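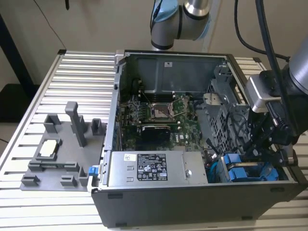
4.2 Do gala guests come back?

The claim most often made for the opening night gala is that it feeds the rest of the season. A guest who comes for the dinner and the dress code, the argument goes, sits through the first act, likes it more than expected, and buys a ticket in the spring. Both companies in our study made this claim in their annual reports, and the Dimitriou Fund repeats it in its guidance to grant seekers. We found no document from any of the three that tests it.

Testing it is harder than it sounds. A gala table is usually bought by one person or one firm and filled with guests whose names may never reach the box office. The Skanmont Ballet kept a seating list for each gala, but the list was drawn up by the events office and was never joined to the ticket records. At the Culter Opera House the two sets of records used different spellings, different household rules and, for several seasons, different ideas of what counted as a season. We matched names by hand where we could. Where two records might have belonged to the same household but the address was missing, we left them apart, a choice that pushes our return rates down. We report the looser match in the appendix for readers who think we were too strict.

The older Culter records were kept on desktop computers in the development office and had no shared format. Files from before the change of ticketing system had to be read one season at a time, and we do not treat gaps in them as proof that a guest stayed away.

With those limits in mind, the results are thin. Of the 900 gala guests we could name across the two companies, 10 percent bought a ticket to any other performance in the same season without having done so in the season before. That is the group the claim is about. Another 30 percent bought tickets in both seasons, and these people are routinely counted as gala success stories in the board papers we read. We see no good reason to do so. They were already in the audience, and the most that can be said is that the gala failed to drive them off.

Is 10 percent a good return? It depends on what it is set against, and here the companies offered us very little. A fair test would compare gala guests with people of similar means who were invited and stayed home. Skanmont threw out its lists of declined invitations each November. Culter kept them for one season only, and in that season people who turned the invitation down were almost as likely to become new ticket buyers as those who accepted it. One season at one house proves nothing much, and we would not want it quoted as a finding. It does show how weak the ground is under a claim that has been repeated for years as settled fact.

Supporters of the gala have a second line of defense, which we heard in most of our interviews. Tickets, they say, are beside the point. What counts is the gift that comes later, perhaps many years later, from a guest who first met the company over dinner. This may be true of some gifts. The trouble is that it cannot be shown to be false. A large gift from a past guest is credited to the gala however long the wait, and a guest who never gives is said to be still warming up. One development officer told us that seven years was a normal wait. Another put no limit on it at all. A claim with no end date suits an events office very well, and we suspect that is part of its appeal.

We also looked at gifts made within the same season, where the timing at least is clear. These rose in the weeks after each gala. They fell in the weeks before it by nearly the same amount, which suggests that regular donors were holding back checks they meant to write anyway so that these could be announced from the stage. Staff at both companies knew about this and some encouraged it. The published totals count such gifts as raised by the event.

The Istton Chamber Players, who do not hold a gala, were suggested to us as a comparison. We used them with care. Istton is a smaller town, the group plays in a hall with a single bar and no room for a dinner, and its donors mostly live within walking distance. Its share of new ticket buyers who returned was higher than at either larger company. We do not think this shows that going without a gala brings people back. It could as easily reflect cheap seats and short trips home. We mention it chiefly in answer to the statement, found in the Dimitriou guidance, that groups without a signature event "struggle to renew their audience." Istton had no such struggle in the seasons we studied.

There remains the matter of attention. A gala gets a company into the newspaper, and both houses keep thick folders of clippings. We read through them. The coverage dealt with gowns, menus, the names of the chairs and, in one season, a long delay at the coat check. The works on the program were named in a minority of the pieces and the dancers or singers in fewer still. Whether readers of such coverage go on to buy tickets is unknown to us and, as far as we can tell, to the companies. Neither asked the question in its audience surveys during the period covered, though both asked guests to rate the flowers.

The costs set against these gains are taken up in Section 4.3, where the main difficulty is that staff time was not recorded at either house.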